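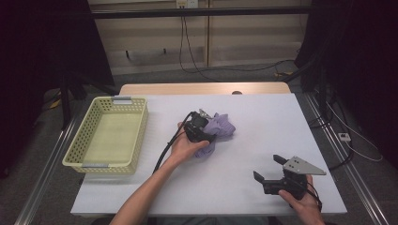 Grantee Updates: Household Textiles

Hi all, quick April report on the Dodon mending and reuse project, now that the second round of your money has landed (thank you!).

We've taken in 272 pieces so far, mostly bedding and kids' clothes, with a surprising pile of curtains from the Katayama building when they redid the upstairs rooms. Of those, 80 still need sorting. I'd hoped to be further along, but the drop-off bins filled up faster than I planned for and I spent most of two weeks just driving back and forth.

The evening mending class is the part I'm happiest with. We have 30 people signed up and 8 sewing machines, so they share — and it gets loud, in a good way! Zippers are still the thing everybody wants to learn. I'd like to run a zippers-only night next month if the Sotetti hall will let us stay past nine.

Money is fine except for thread, which I badly underbudgeted. I'd like to move what's left in the printing line over to supplies, if that's OK with you. The Tronance washer is also making a grinding noise on spin and I'm waiting on a repair quote (fingers crossed it's only the belt).

Still to do before the next report: finish sorting, find somewhere dry for the winter coats, and get the class sign-up off paper. I'll send the receipts separately.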